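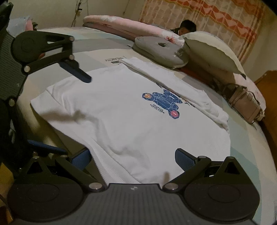
Der Bär, weißes Sweatshirt, aufs Bett gelegt

Forum > Haushalt & Textil > Waschen und Pflegen
Thema: Firmenshirts mit Aufdruck – wie lange haltet ihr das durch?

Wollsiegelfrei
Fr, 21. März
Moin zusammen,
ich habe in meinem Berufsleben vier Arbeitgeber überstanden und von jedem mindestens ein Oberteil. Denberg war großzügig, Durcombe auch, nur das Gehalt ging bei beiden ein wie Merino bei 60 Grad. Jetzt liegt der Kram im Schrank, und meine Frage ist rein technisch: Wie wascht ihr weiße Baumwolle mit dunklem Druck, ohne dass das Weiß grau wird und der Druck bröselt? Meine Maschine hat 14 Programme, von denen ich zwei verstehe.
Der Bär oben ist mein Lieblingsstück und soll bitte noch ein paar Jahre Bär bleiben.

Trommelwirbel
Auf links, 30 Grad, Flüssigwaschmittel, halb volle Trommel. Fertig. Steht übrigens auch im angepinnten Thema, das hier seit Jahren vor sich hin pinnt.

Kernseife_Ost
Flüssigwaschmittel bei Weiß? Da kannst du das Grau gleich mitkaufen. Im Flüssigen ist keine Bleiche. Pulver, Vollwaschmittel, 40 Grad, und der Druck hält das aus oder er war nichts wert.

Trommelwirbel
"Er war nichts wert" ist eine sehr entspannte Haltung gegenüber fremder Leute Pullovern.

Kernseife_Ost
Ich wasche seit 15 Jahren die Trikots einer Handballabteilung. Entspannt bin ich da schon lange nicht mehr.

Mangelware
Kommt auf das Druckverfahren an. Siebdruck fühlt man kaum bis wenig, der geht mit dem Stoff mit. Flexfolie liegt drauf wie ein Aufkleber und mag weder Trockner noch Bügeleisen. Bei Folie würde ich bei 30 bleiben, bei Siebdruck sind 40 kein Drama. Fahr mal mit dem Fingernagel über eine Kante. Wenn er hängen bleibt: Folie.

Wollsiegelfrei
Nagel bleibt am Bären nicht hängen. Bei dem Durcombe-Hemd schon, da hängt inzwischen allerdings auch das "D" nur noch aus Gewohnheit.

Mangelware
Backpapier drüber, Bügeleisen mittel, kein Dampf, kurz drücken, nicht schieben. Manchmal hält das D danach wieder eine Weile. Und manchmal hast du ein Backpapier mit D.

Fusselbremse
Ich gebe zu bedenken, dass man solche Sachen auch einfach nicht mehr anziehen könnte. Ich habe von Prodine eine Fleecejacke in einem Orange, das Müllwerker als zu laut abgelehnt hätten. Die hat mein Schwager zum Streichen bekommen und war glücklich.

Kernseife_Ost
Fleece ist ein anderes Thema. Bitte nicht hier.

Fusselbremse
Jawohl, Herr Zeugwart.

Wollsiegelfrei
Zwischenstand nach dem Wochenende. Sweatshirt bei 40 mit Pulver gewaschen, auf links. Der Bär lebt. Der Kragen vom T-Shirt hat wieder einen Stand, den ich morgens selbst nicht habe.

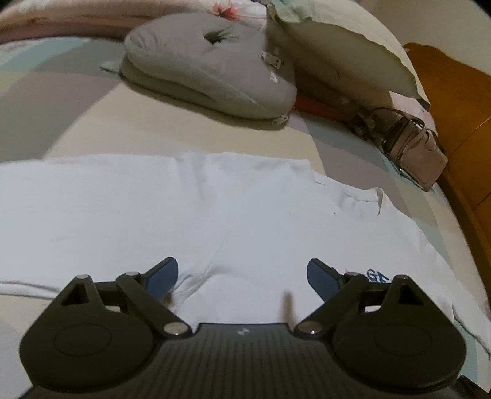

Nachtrag: Trocknen und Zusammenlegen

Weil die Frage per PN kam und ich sie nicht dreimal beantworten will: Ich hänge am Saum auf, nie an den Schultern. Das gibt sonst diese kleinen Hörner von den Klammern, und man sieht den ganzen Tag aus wie ein schlecht gelaunter Wikinger.

Trommelwirbel
Bügel. Man hängt Shirts auf Bügel. Dann gibt es weder Hörner noch Abdrücke am Saum.

Kernseife_Ost
Auf dem Bügel wird nasses Sweat lang. Das wiegt doch was. Sweat trocknet liegend oder gar nicht.

Trommelwirbel
"Oder gar nicht" erklärt manches an den Handballtrikots.

Mangelware
Bei T-Shirts ist der Bügel völlig in Ordnung, bei Sweat hat die Kernseife recht. Falten übrigens so, dass der Knick nicht mitten durch den Druck geht. Gerade bei Folie reißt es sonst genau dort. Ich schlage die Seiten nach hinten und rolle dann locker.

Fusselbremse
Rollen?! Im Schrank?

Mangelware
Seit Oktober. Ich bereue nichts.

SotiFan
Hab von der Spedition Sotiropoulos ein Shirt, das war nach der ersten Wäsche zwei Nummern kleiner und passt seitdem unserem Dackel. Druck tadellos. Wollte ich nur mal dalassen.

Kernseife_Ost
Bei wie viel Grad?

SotiFan
Das möchte ich hier nicht öffentlich sagen.

Wollsiegelfrei
Ich nehme mit: Pulver, auf links, 40 für den Bären, 30 für Durcombe. Mit dem Backpapier versuche ich es am Samstag. Falls das D draufgeht, war die Firma eben "urcombe", klingt eh bodenständiger.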